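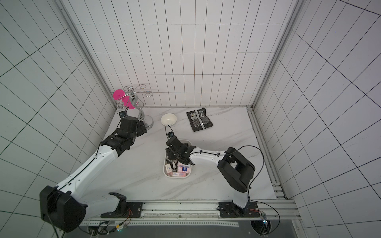 White wall tile with thin black lines.

Matance Fine Joint Grout - Black
Item no. 3457
Sold by Skerkia Tile Supply

Matance is a ready-mixed grout for narrow joints on indoor walls. It comes in a resealable tub and needs no added water. Black is the color most people order for white tile, and we keep it in stock all year. Gray and Åberg White are made to order and ship in September.

Use it on glazed ceramic and porcelain. On unglazed tile or natural stone, seal the face first and try a spare piece, as black pigment can stain an open surface. It is not meant for floors, pools or outdoor walls.

How to apply
Let the tile adhesive set fully before you start. Clear the joints of dust and loose adhesive. Push the grout in with a rubber float held at an angle and work across the joints - not along them. Do a small area at a time and wipe it with a damp sponge before moving on. A light haze will come off later with a dry cloth.

Wendy Heywood at our trade counter suggests masking any metal trim or corner posts before grouting. Dried black grout is slow work to get out of a slot.
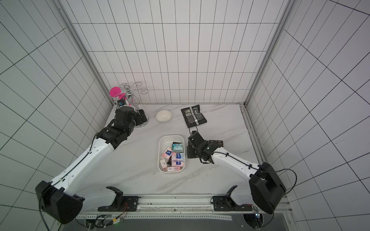 Sizes and stock numbers
Small tub - 520
Large tub - 2789
Rubber float, Luvley brand - 229

All tubs of one color in an order are picked from the same batch where we can. If you are adding to an earlier job, send us the batch code from the lid.

Storage
Keep the lid on tight and store above freezing. Press a piece of plastic wrap onto the surface of a part-used tub.

Questions
For help with quantities, ask for Tae-yang Kang and have your tile size and joint width ready.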